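Grelmont workshop's robot hand gets its glove

Posted Monday, November 4, 2019
By Freya Haslam

If you've been down to the Grelmont shared workshop any evening lately, you already know what the big news is, because you had to walk past it to get to the drill press. The hand is on! Tariq Sethi and Liviu Văduva bolted it up last week, and on Saturday it got its dark sleeve and glove, which I had a small part in (I held the pins).

For anybody who hasn't been following along, the two of them started on this back in June, in Tariq's spare bedroom, with a box of secondhand joints and a plan drawn on the back of a seed catalog. By the time there was a forearm, there was no longer a spare bedroom, so Tracey Ashworth offered them the carpeted end of our front room and the whole thing came over in the back of Howard Clegg's van. They call it Pluvley. I've asked why and gotten two different answers, so I've quit asking.

The hand has been the slow part. Liviu did most of the finger work himself, and he'll tell you (at length, if you bring him a coffee) that getting a finger to bend is easy and getting it to come back to the same place is where your weekends go. His notebook says he ran one finger through 338 bends in a single sitting before he was happy with the joint. I was in the room for part of that. It makes a tiny clicking sound, and after a while you hear it when you're brushing your teeth.

The fingertips were Tariq's job. He wanted something rubbery with a bit of grip, and he went through a lot of bad batches to get there. One lot came out sticky and picked up every bit of sawdust in the place. The ones on there now are the seventh try, and he seems pretty pleased with them, though he's already talking about number eight.

And then the glove. The idea was to cover the back of the hand and keep the fingers free, mostly so that cables and curious sleeves don't end up in the same place. Tracey sews, so she made the pattern, and she cut it long on purpose because fabric that fits nicely on a still arm gets tight in a hurry once the elbow moves. It does bunch up some. Liviu thinks it should be trimmed, Tracey thinks he should leave it alone, and I'm with Tracey on this one.

Money has been okay so far. The total at the end of last month was $1,836, and that covers the joints, the metal, the rubber and one motor that Tariq would prefer I didn't go into. Most of it came out of their own pockets, with a bit from the parts swap we held in June. Crabtree, the hardware place on the corner, let them have a bin of odd fasteners for next to nothing, so if you're in there please say thank you and buy a paintbrush or something.

What comes next is grip. The plan is to have the hand pick up a tennis ball, hold it, and put it down again on purpose. Dropping it doesn't count, and yes, there was a long discussion about that. After the ball it's supposed to be a mug, and Howard has kindly donated a box of mugs he says he never liked. There's also talk of taking the arm over to the Brernevura makers' weekend once the wiring is tidier, but they'd need a proper crate and somebody with a bigger van, so don't hold your breath yet.

A couple of housekeeping things while I have you. When the arm is powered, the tape line on the floor is for everybody, including people who are only popping over to get their coat. Please don't move anything at that end of the room, even if it looks like it's in the way, as Liviu has his start position measured from it. And if you borrowed the small hex keys, the set with the red case, we need them back tonight if at all possible. Two bolts at the wrist are waiting on them.

I asked Tariq if he wanted to say something official for this write-up and he said he'd rather get back to the thumb. So that's where he is, and I'm going to go make everybody some tea and see if I can get a turn at the controls before we lock up.

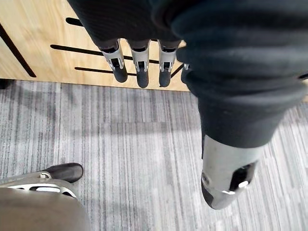 Tracey has fabric left over from the sleeve, by the way, enough for an apron or two, and she'd like it out of her sewing room. First person to ask her gets it!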